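Holau optical workshop moves case inspection to a single bench

Holau, 1 August 2015

The optical workshop at Holau has reorganized the bench where finished eyeglasses are checked, cased and handed over for dispatch. The work used to be split between two counters at opposite ends of the room. It is now carried out at one white-topped table against the tiled wall, with the case and the eyeglasses inspected together.

The change took effect in February on a trial basis and has now been made permanent. It applies to all single-pair orders, both clear and tinted, that leave the workshop in a hinged hard case. Rimless frames and children's frames continue to go through the older route until the supply of smaller cases is settled.

According to Detlef Frerichs, who manages finishing and dispatch at the site, the reason was a steady number of returns in which the lenses had been ground correctly and the frame was sound, but the eyeglasses had been marked in transit. In the 12 months before the trial the workshop logged 493 such returns. Most showed fine scratches on the outer face of one lens, near the hinge side. A smaller group had a bent temple, and a few had a loose nose pad.

"We looked at the lenses first, then at the coating, and lost several weeks on that," Frerichs said. "The marks lined up with the rim of the tray. The pair was going in too far forward and the lid was coming down on it."

The workshop had been using two case types side by side. The older one, supplied by Vevelar, has a shallow tray and a flat lid. The newer one, from Ralarus, has a deeper tray and rounded corners on the lid. Both were stocked on the same shelf and filled in the same way, although the Vevelar case leaves less clearance above a strongly curved lens. Sunglasses with a wraparound front were the worst affected.

Under the new procedure the case is opened on the bench before the eyeglasses are brought to it. The lid has to stand up without being held. If it falls forward, the hinge is treated as faulty and the case is set aside. The inside is then checked for loose lining, dust and bits of packing material, and wiped with a dry cloth. Compressed air is no longer used for this step, as it tended to drive grit under the edge of the lining.

The eyeglasses are folded left temple first and placed with the lenses facing away from the temples' resting side of the tray. The bridge should sit at the middle of the case. The person at the bench then lowers the lid slowly until it touches the base, without pressing. Any resistance before that point means the pair must come out and be placed again, or moved to a deeper case. The catch is closed only after the lid has been lowered once and raised again for a second look at the lenses.

The full check takes 21 seconds per pair, measured over the last full week of the trial. The old method was quicker on paper, but the time did not include walking from one counter to the other, and cases were often opened a second time at dispatch to confirm that the right pair was inside.
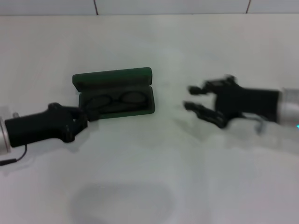 Color is also handled differently. Cases had been matched to frame color where possible, a habit left over from the period when the workshop served mainly walk-in customers. They are now assigned by size alone. Dark green remains in the range, along with black and gray. A green case may therefore arrive with any frame, and shops receiving stock from Holau have been asked not to report this as an error.

The bench itself was chosen for its plain pale surface, on which a dropped screw or nose pad is easy to find. Frerichs said a patterned mat had been tried and removed within days. The table is wiped at the start of each shift and after every tray of orders, and nothing is stored on it overnight. Cleaning fluid is kept on a separate shelf – two cases were stained during the trial by a bottle left with its cap off.

A small stock of lining cloth has been ordered from Virk for cases with minor interior damage. Until now these were discarded. The workshop expects to recover part of that stock by relining the tray and leaving the lid as it is, provided the hinge passes the stand-open check. Relined cases will be used for repairs and loan pairs only, and will carry a paper tag inside the lid.

Over 3000 pairs have passed through the bench since the start of the trial. Returns for transit marks have dropped, although the workshop has not released a final figure, and some of the pairs sent out in June and July may still come back. Bent temples have proved more stubborn than scratches. Frerichs attributes these to the outer carton, where cases can shift if fewer than 3 are packed in a row, and a change to the carton insert is being looked at separately.

Customers who collect in person will see one difference. The case is now handed over closed, and the pair is taken out at the counter for fitting. It then goes back into the case by the same method, lid check included. Staff have been asked to show this to anyone buying a wraparound pair, and to mention that a cleaning cloth folded on top of the lenses takes up clearance and should be laid beneath them instead.

Orders placed before the changeover are not affected and do not need to be sent back for a new case. Shops holding unsold stock in the shallow Vevelar case can exchange the empty cases through their usual delivery, up to the quantity on the original invoice. Cases with broken hinges should be bundled separately and marked on the delivery note.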